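Piras bottle handling set - README

Recorded by the Skustbridge student robotics club for the summer project. Last edited 24/06/2024.

Contents

The set holds 200 episodes of one arm with a two-finger gripper handling household containers. Each episode has a wrist camera video, joint positions, gripper opening and a short text instruction. Episodes were driven by hand by club members using the Isis teleoperation script.

Folders

episodes/ - one folder per episode, numbered from 000
splits/ - plain text lists for training and testing
notes/ - operator notes, one file per session
tools/ - Clirneo loader and a replay script

Tasks

Task names are in tasks.txt. The main ones are grasp and hold, lift and place, turn upright, and move behind another object. Grasp and hold is the largest group, with 60 episodes. An episode in this group ends when the operator presses the stop key with the fingers closed on the object.

Clear containers are marked "clear" in the object column of the index. They were kept as a separate tag so that results on see-through plastic can be reported on their own. 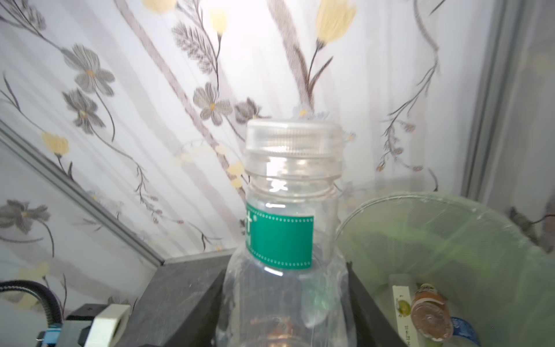

Wrist view, grasp and hold. Clear bottle with screw cap, object tag "clear".

The wrist camera sits low and looks up past the fingers. Part of the arm hardware and a cable are in view, and the loader does not mask them. Backgrounds were not standardised. Some include patterned fabric, and objects other than the target may be visible behind or beside it. The instruction text names the target only.

Splits

The test list has 54 episodes. It was drawn by session, so no session appears in both lists. Please keep it that way if you make your own split - episodes from one session share lighting and layout.

Known problems

Gripper opening is logged as commanded, not as measured. On soft bottles the two can differ.
In 9 episodes the first video file is shorter than the joint log. They are listed in notes/short_video.txt and the loader skips them by default.
Early operator notes use "jar" and "bottle" for the same objects. The index has been corrected but the notes have not.

Use

Run tools/check_index before training. It reports missing files and stops at the first bad row. Corrections to the index should go in as a separate change from any code.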